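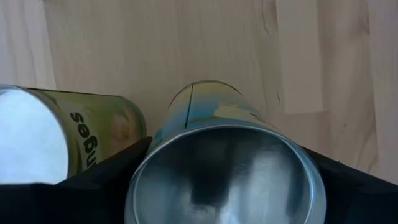
A breaking news story about a protest is wrong somewhere for at least its first day. I edited police and courts copy at a small paper for long enough to stop being surprised by it, and I now read every early report with a pencil in hand. Take the kind of claim that goes around after any rough night downtown: "gas canisters found at the scene," with a close-up to prove it. Two metal cans lying on their sides on a wooden surface will pass for evidence of almost anything if the caption is bold enough. What follows is how I check a story like that before I repeat it to anyone. It takes maybe half an hour, and a lot of the time you end up with "I don't know."

Start with who is talking

Copy the story into a blank document and mark every sentence with its source. Use P for police, W for a named witness, R for something the reporter saw, and a question mark for everything else. You will get a lot of question marks. "Clashes broke out" is a question mark. Broke out how, and who says so?

When the march in Leddale went bad one Monday last May, the first story I read had one R in it, and it was about the weather. Everything else came from a single police statement, reworded four times so that it looked like four facts.

Be careful with "officials said." It can mean the chief at a podium, and it can mean somebody's cousin at dispatch.

Look hard at the crowd number

Crowd counts are where I trust people least. For Leddale, the organizers said 654 and the police said 400. The 654 sounds better because it is so exact, which should make you more suspicious. Ask how they got it. In that case it was a sign-in sheet, and people who left early, never showed, or signed twice were all on it. The police figure had no method attached at all.

If you can't find a method, write down both numbers with the name of the party next to each. Don't split the difference. The average of two guesses is a third guess.

Pin down the clock

Make a plain list of times. Put down when the event was supposed to start, when the dispersal order was given, when the first arrest was made, and when the story was posted. Then look at what the story says came first. Bottles thrown before an order and bottles thrown after an order are two different stories, and a lot of copy smears them together with "as."

Check the time zone on posts, too. I once chased a video "from before the march" that had simply been displayed three hours off.

Find out where a photo has been

Run a reverse search on any picture that carries weight in the story. Sort by oldest. If it turns up before the event, you're done with it. If it doesn't turn up, you have learned very little, so don't treat that as a pass. Look for a street sign or a storefront you can match to a map. A close-up of an object with no street in it can't be placed, and I give it no weight until somebody on the record says where and when they took it.

The same goes for labels. A caption is one more unsourced sentence. Mark it with a question mark like the rest.

Read the historical comparison last

"The worst unrest since 1938" was in the Leddale coverage by midnight. My old colleague Güven Duman spent a morning in the library with the bound volumes and found that the 1938 event was a strike at the Sheehan mill, most of it outside city limits. Whoever wrote the line had probably taken it from another story. If a comparison has no source, cross it out and see whether the article loses anything. Usually it doesn't.

Go back the next day

Save the first version. Compare it with the one up 24 hours later and note what changed without a correction. I've seen "riot" turn into "disturbance" overnight with no note at the bottom. Death and injury counts move in both directions, so don't assume the bigger one is newer.

I don't use the rating sites for any of this. A score of 100 for an outlet tells me nothing about the story in front of me, which may have been written at 2 a.m. by someone who was never there.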